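4. Setting Up Your Island Walk Guide

Welcome to the best part of the Lerkau visitor handset! Once it's set up, you can wander the whole island with the stories, bird calls and trail notes playing in your ear, and no phone signal needed anywhere. Set-up happens at the ferry office or in your room, and most people are finished before their coffee is.

Before you start

You'll need the handset, its charging cradle, and the booking slip you got with your ferry ticket. The slip has your visitor code on the back, under the gray strip. Handsets go out fully charged, but if yours shows a red light, put it in the cradle until the light turns green.

Loading your trails

1. Hold down the round button on the side until the screen lights up. Choose your language and press OK.

2. Type in your visitor code. Letters and numbers both count, and the handset doesn't care about capitals.

3. Pick your trails. There are 3 on the current list: Bangera Point, the Sellell Forest Loop and the Old Phosphate Road. Take all of them if you can – they fit easily, and plans change when the weather does.

4. Wait for the tick beside each trail name. Don't take the handset out of range of the ferry office or your lodge until every tick is showing, or the trail will load without its sound.

5. Plug in the earpiece and press Play Sample. You should hear Keerthana Marar introducing the forest loop. She grew up at the edge of it and recorded her notes outdoors, so the rustling and chirping behind her voice are meant to be there.

Note: If the sample plays too fast, open Settings, then Voice, and set the speed to Normal. The last visitor may have changed it.

Choosing your alerts

6. Open Alerts and switch on Trail and Tide. Trail gives a soft double beep when you wander more than 40 meters off the path. Tide tells you when to turn back from the beach below Bangera Point.

7. Switch on Wildlife if you'd like to be told when you're near a nesting area. It's wonderful in March, when the seabirds are on the cliffs and you can stand at the railing and listen to them argue.

Caution: The beach below the Point is cut off at high tide. When the Tide alert sounds, start walking back right away. The steps are steep and they take longer going up.

Packing for the walk

8. Clip the handset to a strap or belt with the screen facing out. It can handle a shower, but not a swim.

9. Bring your own food and drinks. The kiosk at the trailhead opens only on ferry mornings, and there's nothing for sale past the gate. Fill a water bottle at the lodge, and carry everything back out with you, cans and tabs included.

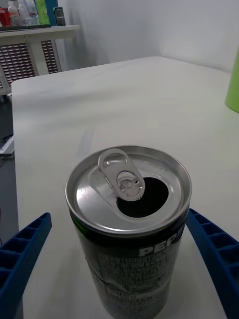
10. Press Start Walk at the trailhead post. The handset finds your position by itself and begins with stop one.

On the trail

The sound starts as you reach each stop, so you can keep your eyes on the trees. Press Back to hear a stop again. Press Hold if you want to sit for a while, and the handset will wait for you. Do stop at the Flestoteo lookout on the forest loop! From there you can see both bays at once, and Ruan Mtshali's story about the supply boat is the one people talk about all through dinner.

If you lose the sound

Check the earpiece plug first. If that's fine, turn the handset off, wait for the screen to go dark, and turn it on again. Your place on the trail is saved. For anything else, call 614 from any lodge phone and ask for Yamuna Gowda or Benedek Somogyi at the ferry office.

Returning the handset

Drop it in the slot beside the ferry ramp before you board. Leave your visitor code in – the office clears it when the handset goes back in its cradle. You can keep the earpiece.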